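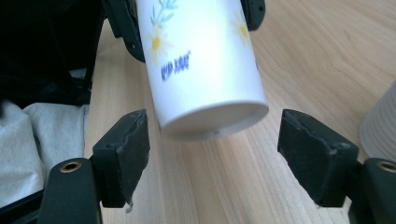
Pirkness, Saturday, September 18, 2021

Irham Shared Workshop: Gripper Build FAQ

Who may build a gripper?
Any member who has completed the Dwivedi bench induction. Members building at home may use the same drawings.

When should the finger padding be replaced?
Padding with a torn or ragged upper edge remains usable for practice. It must be replaced before a gripper is submitted for checking.

How are the threaded inserts fitted?
Brass inserts are set into the arm before the finger pads are attached. Allow 44 minutes at the bench.

May two grippers be used together?
Yes. Handing a cup from one gripper to another is a permitted exercise.

How long may parts be stored?
Unfinished builds may be kept on the Jistent shelves for 6 weeks.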